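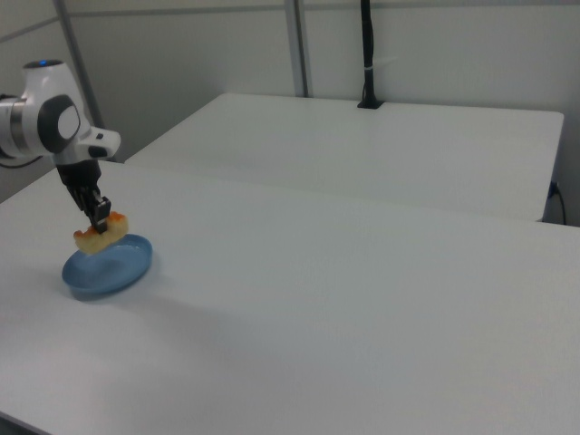
November 4, 2019

Second long day on the Escobedo footage. Writing this down before I forget which copy is which, and so whoever picks it up tomorrow doesn't redo my morning.

The request is still the same one: line up the dashcam from the patrol car with the body camera and the gas station's own recording, so the county oversight office can watch the traffic stop on one timeline. They don't want opinions from us, only the sync and a list of everything we did to get there. Fine by me! I have plenty of opinions and I'm keeping them out of the report.

Got the gas station export working, finally. The recorder is a Hurmont box and it spits out its own file type, which opened in nothing I had. I ended up installing the old Prokulel viewer on the spare laptop (the one with the sticky space bar) and exporting from there as plain frames. Came out to 1,194 frames for the stretch we care about. Checked the hash on the original before and after, same both times, logged it on the intake sheet.

Now the annoying part. The gas station clock is off. I knew it would be, they always are, but this one also drifts, so a single offset doesn't fix it. I used headlight flashes as anchor points first: the patrol car's light bar comes on and you can see the reflection jump on the store window, and the dashcam has its own record of the lights switching on. That gave me one good match near the start. For the end I tried the car door closing, which is clear on the body camera audio but mushy on the store recording, up to 9 frames of wiggle depending on who's looking. I don't love it. I'd like a second anchor near the end before I put a number on the drift.

Idea for tomorrow: there's a delivery truck that goes past on the road behind everybody. It shows up in the dashcam and in the store footage both, and it has a dent or a dark patch on the rear door that would make a decent mark. Try that first.

Body camera audio: the first 2 minutes have no sound at all. I spent way too long thinking I'd broken the export, re-pulled it, swapped cables, swore a bit. Then I read the manual. This model saves a picture-only buffer from before the officer presses record, and the sound starts at the press. So the silence is normal for the camera and it needs a sentence in the report saying so, in plain words, or somebody at the public meeting will stand up and ask who wiped it. I'd ask too.

I drafted this, feel free to fix my grammar:

> The silent portion at the start of the body camera file matches the pre-event buffer setting described in the manufacturer's manual. We found no sign of editing in this portion.

Hmm, "no sign of editing" might be stronger than what I checked. I looked at the file structure and the frame timing, and I haven't compared it against the server's audit log because we still don't have the audit log. Asked for it again this afternoon. Leave the second sentence out until it comes.

Also tried Jakura for the side-by-side layout. Pretty nice, honest, and it keeps the frame counter burned into the corner, but it quietly turned everything into 120 frames per second on export and made up the in-between ones. Absolutely not for this kind of job. Turned that setting off (it's under Playback, of all places) and deleted the bad renders so they can't wander into the delivery folder.

Left for next time:

- truck anchor, then work out the drift
- audit log, chase again
- ask whether the dispatch recording has a time stamp we can use
- redo the side-by-side with the smoothing off
- return the drive from the February case, it's been in my drawer forever

Originals are back in the cabinet, working copies on the gray drive. Please don't open the Prokulel viewer on the main machine, it wants to update itself and I said no three times already.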